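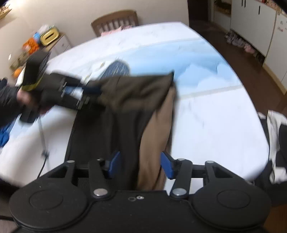
Dark and tan fabric at the table.

Print this item | E-mail this item to a friend

Clothing exchange returns to Jarkgate hall

12/5/18

The spring clothing exchange will be held again at Jarkgate hall, from ten in the morning until three. Entry is free. Tea and cake will be sold from the side room, and the money goes towards the heating bill.

The April exchange was the busiest so far, with 128 people through the door and some 2000 items brought in. By closing time most of the children's coats had gone, along with nearly all the school shirts. Men's trousers and larger sizes moved more slowly, and there are still several bags of both in the store cupboard. They will go out on the rails first this time.

The rules are much the same as before. Bring clean clothes that you would be happy to give to a friend. Each item earns a token, up to a limit of 60 per household, and each token can be swapped for one thing of any kind. A winter coat costs the same as a T-shirt. If you have nothing to bring, ask at the door and you will be given ten tokens to start you off. Unused tokens can be kept for the autumn.

We can't take underwear, pillows, duvets or anything with a strong smell of smoke. Shoes are welcome if they are tied together in pairs. Last time we ended up with a box of odd ones – if you are missing a brown left sandal, it is still at the hall.

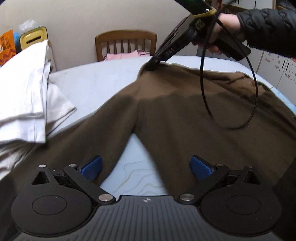
Mending was the other thing people asked for. Sabina Paul ran the repair table in April and will do so again, with two sewing machines instead of one. She can shorten hems, replace buttons and patch knees while you look round. Zips take longer and may have to be collected the following week from Pathirana, the dry cleaner's on the corner, where they have kindly offered us a shelf behind the counter.

"Most of what I see needs ten minutes and a bit of thread," she said. "People put it at the back of the wardrobe and then they buy another one."

She would like donations of plain buttons, strong cotton in dark colours and old jeans that are past wearing, which she cuts up for patches. Please don't leave these outside the hall overnight. The last bag got rained on and had to be thrown away.

Anything left at the end will be sorted into two lots. Good clothing goes to the Kondden charity shop, and worn cotton goes for rags. Nothing will be kept back for the summer because the store cupboard is needed for the playgroup's chairs.

The 97 bus stops opposite the hall and runs every half hour. Parking is limited. The yard behind Trarumura, the garden centre, can be used until two o'clock, but the gates are locked after that and last time one driver had to wait until the evening to get out.

Help with setting up would be welcome from half past eight. Clothes can be handed in from nine. Please bring your own bags, as we have run out.

Share (6) | Comments (2)

Want local news by e-mail? Sign up for our free newsletter. You can unsubscribe at any time.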